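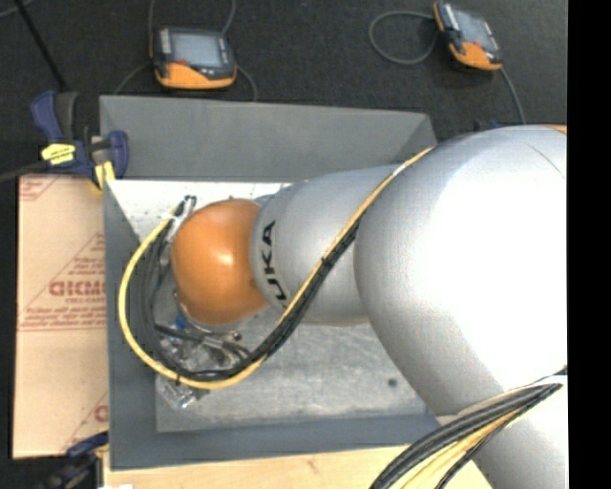 Bring Back the Paper Bus Schedule

By Stella Ogola

In July our transit agency stopped printing bus schedules. The racks by the driver's seat came out, and the laminated timetables at the stops were replaced by a small square code and the words "Scan for times." The notice said riders had already moved to their phones and that the money would be better spent elsewhere.

I ride the 71 four days a week, sometimes five. I have a phone and I know how to use it. I still think the decision was a mistake and I would like to see it reversed.

The printed schedule for the 71 was one sheet, folded in thirds. Weekdays were on one side, weekends and holidays on the other, with a map in the middle panel. You could see the whole day at once. You could see that the buses ran every 20 minutes until the evening and then dropped to one an hour, and that if you missed the 9:40 you would be standing there until 10:40. I planned my week from that sheet for years. It was on the side of my refrigerator with a magnet from a tire shop.

The app answers a different question. It tells you when the next bus is coming. That is a useful thing to know when you are already at the stop, and I use it for that. It is much less useful on a Friday night when you want to know whether you can take a Saturday shift across town and still get home. To find that out, you pick the route, the direction, the stop and the date, and then you scroll. Then you do it again for the trip back. If there is a transfer, you do it for both buses and write the times down on something, so you end up with a paper schedule anyway, a worse one in your own handwriting.

I brought this up at the public comment meeting. The agency's answer was that a PDF of every schedule is on the website. I looked. The PDFs are there, four clicks down, made for a page much wider than most home printers can handle. Printed on regular paper, the numbers for the 71 come out about the size of the ingredients on a gum wrapper. The library charges for printing, a small amount, but the old schedule was free.

There is also the matter of who rides. My neighbor Songül Karabulut is 78 and takes the bus to her sister's apartment off Irkach Avenue. She has a flip phone with a good battery and sees no reason to replace it. When the sheets went away she started calling the information line, which is staffed until five on weekdays. Her ride home is after five. She now asks her nephew to look it up and he reads the times to her over the phone. She managed this trip on her own for eleven years, and I don't think it counts as progress that she now needs help with it.

Older people get mentioned a lot in this argument, and they should be, but they aren't the only ones. Kids ride the bus to school. Plenty of adults have phones with cracked screens, or run out of data in the last week of the month. Visitors get off at the station with a dead battery. On my own route I have stood at the Ndung'u Street stop in February and taken off a glove to scan a code that had been scratched up with a key. It didn't scan. The old timetable at that stop had been scratched too, and you could still read it.

People who support the change usually say that schedules go out of date and that printing wrong information is worse than printing none. I understand the point. But the agency changes its schedules three times a year, on dates it picks months ahead. The old sheets had the dates on the front. Anyone could look and see whether theirs was current. The app is not free of errors either. It has shown me buses that were not there, counting down to zero and then vanishing from the list. A schedule at least tells you what was promised, and when the 6:15 doesn't come you can call and say the 6:15 didn't come.

That last part matters more to me than it seems to matter to the agency. A printed timetable is a public commitment. If service is cut from every 20 minutes to every 30, you can put the old sheet next to the new one and see it. When I wanted to show a council member how the evening service on the 71 had thinned out, I used two folded schedules I'd kept in a kitchen drawer. I don't know how I would do that now. The app does not keep last year.

Then there is the cost. According to the budget summary handed out at the meeting, the last print run for our route was 2,000 copies, and the bill for it was $505. That is a quarter apiece. I realize there are other routes, and the racks have to be refilled by somebody. It is still a small item for an agency that runs a fleet of buses and has just repainted them.

I am not asking for what we had before in every detail. Print fewer. Put them at the station, the library, the clinic and the senior center, and keep a few on each bus. Put the timetable back up at the busier stops in large type, next to the code. Fix the PDF so that it fits on a regular sheet of paper, which would cost close to nothing and could be done this month.

The comment period is open through the end of the quarter. You can write to the agency, or call before five.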